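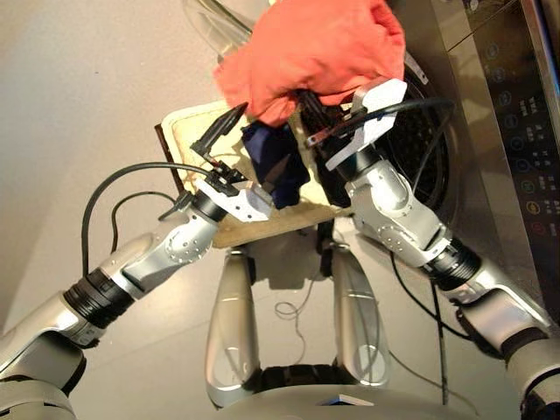 What does a race promoter do in the months when there is no race?

Mostly paperwork, according to the man who runs the Burkberg hillclimb. He reckons he spends two days a year at the side of the road watching cars and the rest of it on permits, insurance, straw bales and parking.

Home News Calendar Results Interviews Contact

November 17, 2021
By the Interviews desk

The Burkberg hillclimb went ahead this year after a season off, and the promoter has now confirmed that it will be back next May. He asked us not to use his name. The event belongs to the club, he says, and he would like people to write to the club's address and stop ringing his house.

We met him at the Amis workshop, where one of the club's regular entrants was having a gearbox rebuilt. He had brought a folder with the draft regulations for next year and a map of the course with pencil marks on it.

The course is 3,708 metres long. It was slightly shorter until the start line was moved back down the hill to get it away from a bus stop. "The drivers liked it straight away," he said. "You get a bit more of a run at the first left-hander. It made a mess of the records, though. We had to start the list again, and there are people who still bring that up with me."

Entries for this year's event closed early. He put that down to the gap in the calendar, and to the fact that the road had been resurfaced as far as the chapel bend. Above the chapel it is still the old surface, with a ridge down the middle where the two halves were laid at different times. Cars with little ground clearance have to pick a side.

"We tell everybody at the briefing. Some of them go and look at it on foot and some of them don't. The ones who walked up were quicker through there on the first run, nearly all of them."

The new thing for next year is a class for electric cars. He was against it at first. The Zuvadby circuit has run an electric sprint for a couple of seasons, and he went over to see how the marshals were trained before he would put it to a vote. What he wanted to know was how long a damaged car would have to be left alone, and who decides when it can be moved.

"On a circuit you can put it in a corner of the paddock and carry on. We have one road. If a car stops at the quarry and I can't touch it, then everyone above it is stuck at the top and everyone below it goes home."

The answer has been to run the electric class last on each day, so that a stoppage costs as little as possible. Each entrant must also supply a sheet showing where the isolation switch is and where the car can be lifted. The marshals will get a copy. He said the drivers he has spoken to were fine with going last, apart from one who pointed out that the top of the hill is in shade by then and the road is colder.

"He's right. I told him he's right. It's still going last."

There will be a limit of eight cars in the class. Charging is being handled by Grewal, a local hire firm that has supplied the generators and lighting for the paddock for a long time. The plan is to put the charging points in the lower field, on the hard standing next to the scrutineering bay. Cars must be unplugged overnight.

Weight has been another argument. The club's old rules set a minimum of 500 kilograms for single-seaters and said very little about anything heavy. The heaviest car likely to enter the new class is several times that, and the catch fencing on the outside of the quarry bend was put up with lighter cars in mind. It will be replaced over the winter. He would not say what it is costing, only that it is the largest single item the club has paid for since the timing equipment.

The timing equipment itself is staying the same. There is a beam at the start, another at the chapel and a third at the finish, and the split times will be read out over the loudspeakers as before. Spectators have asked for a screen. He has had two quotes and thought both were too high for an event that sold 902 tickets on its better day.

I asked whether that was enough people to keep going.

"It's enough if it doesn't rain. People look at a full bank at the hairpin and think we must be doing well. They all stand at the hairpin! Walk up to the quarry and you'll have it to yourself. We cover the costs on entry fees and parking, and the tickets pay for whatever has gone wrong that year."

This year it was the footbridge. The steps on the paddock side failed their inspection and had to be rebuilt in the week before the event. A scaffolding company did it in a day and a half.

He is less worried about the road closure, which used to be the hardest part. The district now gives permission for two years at a time, so next May is already covered. The farm above the finish has agreed to let the cars turn in its yard again. The only change the residents asked for was a longer break in the middle of the day, and the lunch stop will be extended to an hour and a quarter.

Before we finished he went back to the subject of tyres. Next year's regulations will ban tyre warmers in every class. He expects complaints from the single-seater drivers, who have always used them, and he had a reply ready.

"They say it's about safety, and I understand that. But we've got cars sitting in the queue with their tyres going cold anyway, because the line doesn't move as fast as anyone thinks it will. If you want warm tyres, be ready when you're called. We've put in a longer area behind the start where you can do a burnout, and that's the same for everybody."

The draft regulations will be sent to this year's entrants first, with a month for comments. Entry forms follow after that. Anyone who entered this year and wants the same paddock space should say so on the form, as spaces are not carried over. Trailers will be parked in the upper field, and the gate there will be locked once the road is closed.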